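Why I Quit Caring About the Made Bed

My grandmother ironed pillowcases. She ironed them on Tuesdays, in the kitchen, with the radio going, and then she put them in a closet where they sat until somebody came to visit. I loved her and I thought about those pillowcases a lot when I moved into my first apartment and promptly stopped making my bed at all.

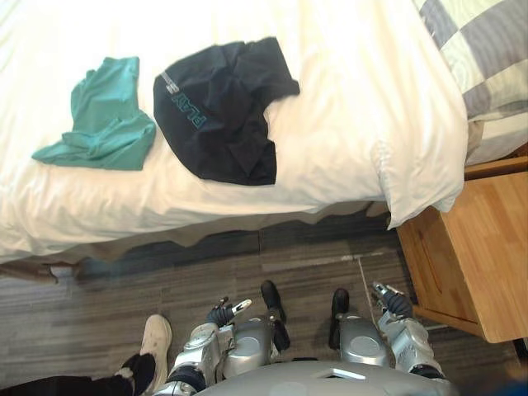
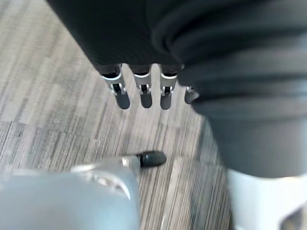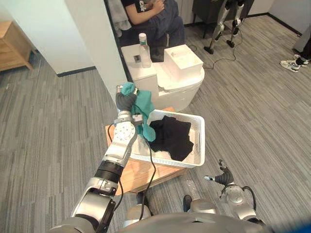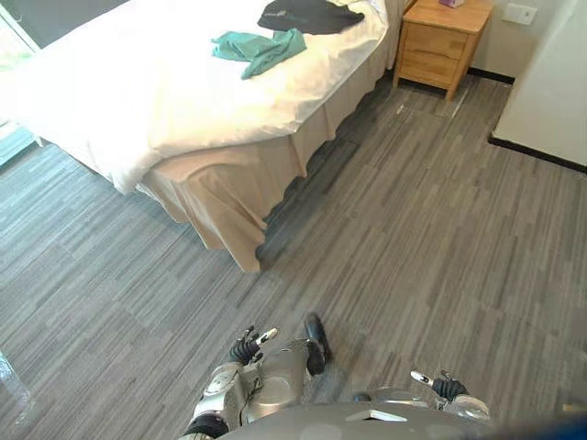

So here's my opinion, and I know it'll annoy my aunt: I think we've let housekeeping turn into a kind of public exam. You used to be judged by the people who came through your front door. Now you get judged by strangers who sell storage bins. Last December I was up late and read a post on a home site called Wullora with 94 steps for a "restful bedroom." Ninety-four! Step 31 was about the direction your pillow zippers face. I was lying in bed reading this, on a pillow, and I got up to check the zipper. I'm still a little mad about that.

My friend Karthik Khan takes the other side, and he's good at it. He says a tidy room is a favor you do for yourself later in the day, when you're tired and have no favors left in you. We had this fight over lunch at MacPherson's and he talked for so long that his soup got a skin on it. He's right about the tired part. I walk in the door at six with my bag cutting into my shoulder and sure, it would be nice if the chair in my room were a chair and had nothing on it.

But then I look at what it costs. I bought a jug of Purolent because the label promised brighter whites, and then a set of drawer dividers, and then a folding board, which is a piece of plastic that teaches you to fold a T-shirt the way a store does. I'm not a store! Nobody is going to flip through my T-shirts looking for a medium. The folding board is under the bed now with the dividers, and I couldn't tell you how either of them is doing.

What bugs me most is the moral stuff that sneaks in. A messy room means you're depressed, a neat one means you've got your life together. I shared a house on Daker Street with three other people, rent was $600 each, and the neatest of us by a mile was also the one who never paid the water bill. You could have performed surgery on his desk. We got a shutoff notice for $246 and he lined it up with the edge of the table.

I do think clean matters. Dishes, bathroom, whatever's in the back of the fridge, I'll fight for all of that. Bugs are real and so is mold. Neat is a different thing, and I wish we'd stop using one word for both. A shirt on a bed isn't dirty. It's on its way somewhere, or it's coming back, and it can take its time.

My aunt has read an early version of this and sent me a text with only a picture of her linen closet in it. It's a beautiful closet. I told her so, and then I asked if she still had any of Grandma's pillowcases, and she's mailing me two. I don't own an iron, so they'll have to take me as I am.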